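March, 16:20. Skimix trial, second batch

Plaster skim for the test panels. Switched from Fureck to Skimix because the Fureck bag had gone lumpy at the bottom. Mixed 3 kg at the ratio on the bag, water first, powder sifted in, left to soak before stirring. Tap water, not measured for temperature. Should have been.

Panel A: stiffened at 30 minutes, too early to get a second pass on. Edges dragged under the trowel. Panel B, same mix with the Marnier retarder added, was still workable when A had gone off. Finish on B is flatter but there are pinholes along the lower third. Bucket was not fully clean, so the set time for A is suspect.
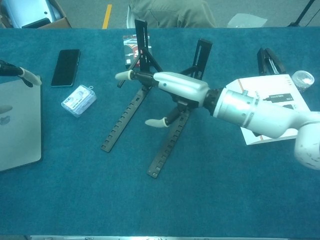

Reply left on the bench sheet, unsigned: pinholes are more likely from the paddle speed than the retarder, drop it and stir by hand for the last minute. Also asks whether the board was primed. It was, with Tully, one coat.

Next: repeat A and B with a scrubbed bucket and the low paddle setting. Weigh the water. Cut two new boards at 145 x 100 mm, old offcuts are bowed. Retarder tin is nearly finished.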